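Search the forums
Enter keywords
2 min read

Water softener salt subscription, is anyone coming out ahead?

gravelpit_ron
Moved to Hununwood last December and the house came with a Furner softener and a card on the fridge for the Beaudoin salt plan. They drop off bags every month and bill you whether the tank is low or not. The guy on the phone told me I'd "save hundreds." Compared to what? I asked twice and got a brochure. The plan is $28 a month. I can't see how a two-person house goes through that much salt.

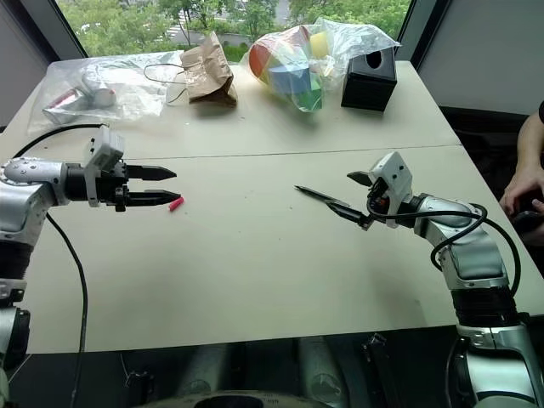
Plumbing & Water

tansy88
You don't go through that much. We were on it for a year and had bags stacked up behind the dryer when I quit. Check what your regeneration is set to before anything else. Ours was running every other night, and guess who had set it that way at the install.

old_culvert
I'll stick up for the plan a little. I have a bad shoulder and somebody carries the bags down my stairs. $28 for that is fine by me. Nobody is getting robbed here.

gravelpit_ron
That's fair, but then they should sell it as delivery and quit calling it savings. The brochure says the average home in Grurusley saves $713 a year with soft water. No source, no footnote. On detergent? What are these people washing?

Shirley McIntyre
I used to do the books for a hardware store and I've seen that kind of number before. They take every appliance you own, assume each one dies early in hard water, and spread the cost over a year. Ask for the worksheet. I'd be surprised if you get one.

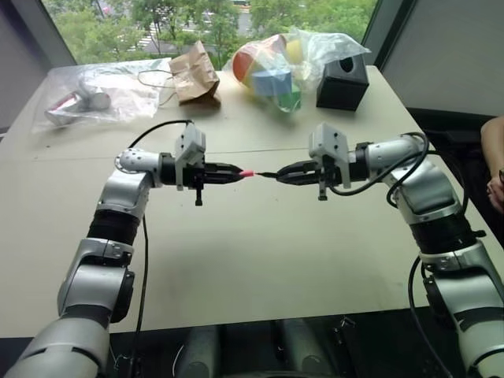 The other thing to ask for is the actual hardness of your water, from a lab and not from the drops-in-a-vial test the salesman does at your sink. My last two houses tested much lower at the lab than they did at the sink. Set the softener to the lab number and see how long a tank of salt lasts.

old_culvert
The vial test isn't fake, Shirley. My own kit matched the city report.

Shirley McIntyre
Your kit, sure. You weren't trying to sell yourself anything.

tansy88
Ron, did they try you on the new unit yet? They quoted me $2757 and said my old one was "near end of life." It's still running.

gravelpit_ron
Not yet, but he wants to come by for a "free checkup." I told him no. I found the settings menu and it was on every 2 days, same as yours. Changed it to go by gallons used. Sending a sample to the lab this week, will post the number when I have it.

old_culvert
Post the iron too. If that's high, none of the salt math will hold.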